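Basgate Institute of Household Studies
Textile Care I, Handout 6: Sorting and Folding Knitwear
Instructor: Sawsan Awad

Students should read this handout before the practical session and bring it with them. The session covers garments with ribbed cuffs, collars and waistbands, which are easily pulled out of shape by careless handling.

Sorting comes first. White articles are separated from dark blue and other deep colors before any folding begins. Each article is then turned right side out and its seams are checked. Loose threads are reported to the instructor and are not to be pulled or cut by the student.
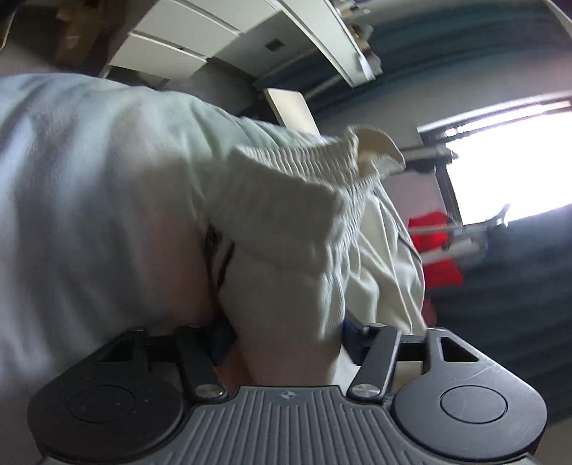 Ribbing is knitted to stretch and recover. It should be laid flat with the fine ribs parallel, and any edge that has curled outward should be turned back by hand. A cuff must not be used to lift the weight of a whole garment. Support the body of the fabric from beneath and bring the cuff along with it.

Creases are smoothed from the center toward the side seams with the flat of the hand. Sleeves are folded in across the back, one over the other, and the lower half is brought up to meet the shoulders. Finished stacks should hold no more than 13 articles.

Assessment: each student will fold 6 articles in 15 minutes. Work is marked by Hiyori Chiba on evenness of edges and condition of the ribbing. Students who miss the assessment may repeat it in July.

Reading: Uchida, chapter 2.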